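Hasville Housing Service: Linen Supply Update

Fitted sheets and the hot-wash change

The move to a single wash program for all bed linen took effect in July. Flat sheets, fitted sheets and pillowcases from the six buildings now go through the same cycle at the Hendix plant, at a higher temperature than the old domestic setting. Olesia Onyshchenko, who manages the linen contract, has supplied the following notes for residents and building staff.

Shrinkage. Cotton fitted sheets lose length faster than width, and most of the loss occurs in the first few washes. A sheet that was cut exactly to the mattress when new will pull at the corners after this point and may slip off overnight. The replacement stock is cut oversize to allow for it. New sheets will therefore fit loosely at first. Do not return a new sheet on grounds of looseness until it has been through the laundry at least twice.

Elastic. The old stock had elastic at the corners only. The replacement stock, ordered from Okuvik, has elastic around the full hem. Full-hem elastic holds better on deep mattresses but degrades if tumble dried on high. Residents who dry their own sheets in the basement machines should use the medium setting. Bleach should not be used on any item with elastic.

Stock. The opening count was 1307 fitted sheets. Of these, 897 passed inspection and remain in circulation. The rest had thin centers, failed seams or dead elastic and have been withdrawn. Withdrawn sheets in usable condition are cut down for dust covers. An additional 100 sheets are held in reserve for mid-term arrivals.
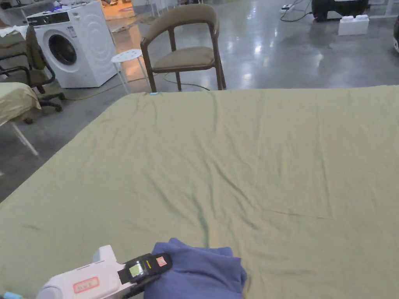
Exchange. Used linen is exchanged one for one at the ground-floor counter between 4 p.m. and 7 p.m. Strip the bed completely and check inside the corners for socks and other small items before handing the sheet over. Clothing found in the linen is held at the plant for one month.

Mattress protectors are on a separate schedule and are not accepted at the counter. Protectors with a damaged waterproof layer should be reported to the building office, with the room number and mattress size. Replacement takes up to six working days.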